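Section 3: Getting to know the inside of your tower

Welcome to the fun part! With the side panel off, you get to see how the whole machine fits together, and it's much friendlier in there than most people expect.

Caution: Switch off and unplug the tower before you open it. Wait 30 seconds, then touch bare metal on the case.

1. Lay the tower on its side with the open side facing up.

2. Find the power supply. It's the big metal box, and on our Dell the white label makes it easy to spot.

3. Look for the drive cage and its blue carriers. Blue generally marks parts you're meant to handle, so it's a great colour to look for!

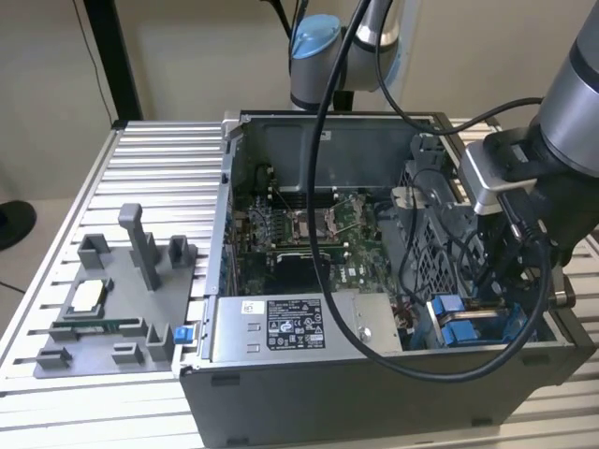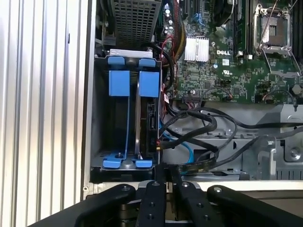

Dell tower with the side off. In both views the CPU socket is empty; the second shows the blue drive carriers more closely.

4. Check which bay holds a drive – ours is the right-hand one in the second view.

5. Unplug the data and power cables from the drive by their plugs. Never tug on the wires.

6. Squeeze the blue tabs and slide the carrier out. Lovely and simple.

Caution: Keep fingers and tools well away from the open CPU socket. The contacts bend very easily.

Note: Stick a bit of masking tape on each cable before you move on to step 12 in the Hallska guide.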